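Visit to Lasivitz, Ulham, in May

Four of us went over to Ulham to see the two-arm assembly cell that Lasivitz sells under the name Trollurus. We build control units for ventilation, and plugging in the wiring is still done by hand on every one of them.

Negin Shojaei met us at the door and took us straight to the demo room. The job on show was fitting a small wire bundle to a circuit board, with both arms working over the same tray. She said cables are the hardest thing they are asked to handle, as they never hang the same way twice.
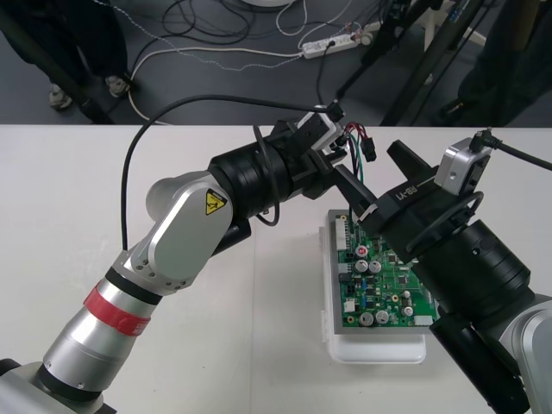

Each cell comes with both arms, the grippers, the cameras and 2 days of training on site. Teaching a new board takes 16 hours according to the price sheet, though Ineke Hoekstra from our test bench thought we should plan for more. Our largest board has 307 parts on it and the connectors sit close together.

We asked about spares. Grippers are kept in stock at Ulham, arms are ordered in. The service contract is yearly and can't be split between sites.

Lunch was in the canteen next door. Negin will send a quote for one cell, and we are to post her a box of our own boards and looms for a trial.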